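Two gripper fingers, one table of pencils

August 26, 2021

Since January I am comparing two sets of gripper fingers for our two-arm table, and this week I could finally sit down with both. The first set is from Clinent, the second from Prundska. My colleague Ruan Xaba prefers the Clinent ones. I was not so sure, so we agreed on a small test with school things: pencils, crayons, erasers and some plastic baskets.
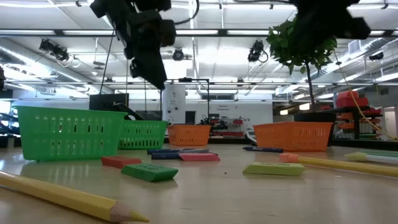 I gave each set 20 tries per object. The erasers were easy for both. With the beveled ones it is better to close on the long sides, as the slope pushes a finger up if you come from the ends. Crayons were a little worse, and with the Clinent set I lost 4 of them.

Pencils are the real problem. The barrel is thin and it likes to turn when the grip is not in the middle. With Prundska I got 13 good picks, and after I lowered the closing speed in Ambrosio (our controller software) it became more calm, but also slower.
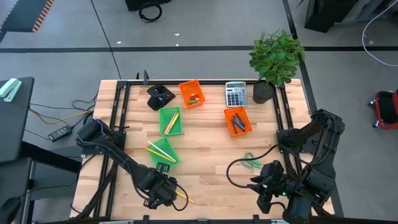 Left arm with a yellow pencil, baskets at the back of the table.

Ruan wants to repeat everything with softer pads. They are ordered from Prurnedport and should need two weeks. Until then I keep the Prundska fingers on.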